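From: Tineke Verbruggen
To: laundry-staff list
Date: 31st October
Subject: Re: Who does the baskets from January?

Margit Strand wrote:
> Can someone say plainly what happens to the basket round when the
> arms go on the rota? Six of us do it now. I've heard hours are going
> and I've heard they aren't. Also, who gets called when it stops?

Margit,

No contracted hours are going. I asked Trotico for that in writing and the letter is in the office folder.

The arms take over carrying baskets to the washers. Sorting, stain checks and folding stay with us. We shifted 281 baskets by hand last month, and the two people who did most of the lifting will move to the folding table. Anyone who would prefer to stay on the floor should tell me before the rota is drawn up.

Stops go to whoever is shift lead. There will be a 10 minute limit, after which you go back to carrying by hand and write it in the book. You are not expected to mend anything. Training is one paid morning each, in pairs.

Two things I'm not happy with yet. Break times were set around the basket round and will need redoing, and I don't want them simply cut to fit the machine. The other is cables on the floor. I've asked Trotico how they plan to keep them out of our way and have had no answer.

Please don't reach in for a dropped cloth while the arms are moving. Stop them first, even if there's a queue.

Extension 536 if you'd rather talk than write.

Tineke

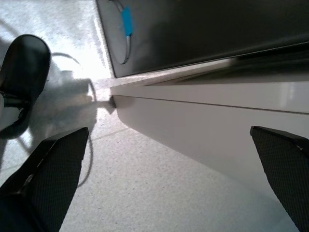
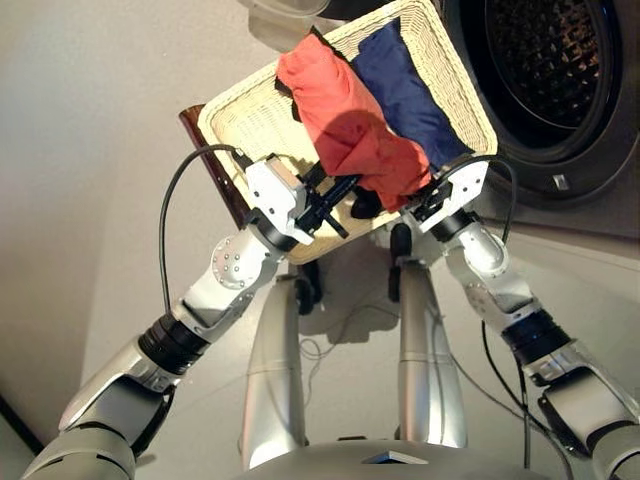
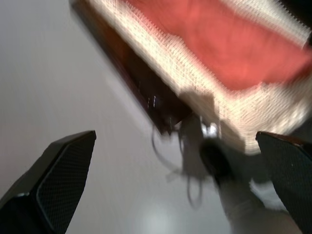
Attached: three views of the arms at the laundry. The second has the basket with the red-orange and navy cloths in it.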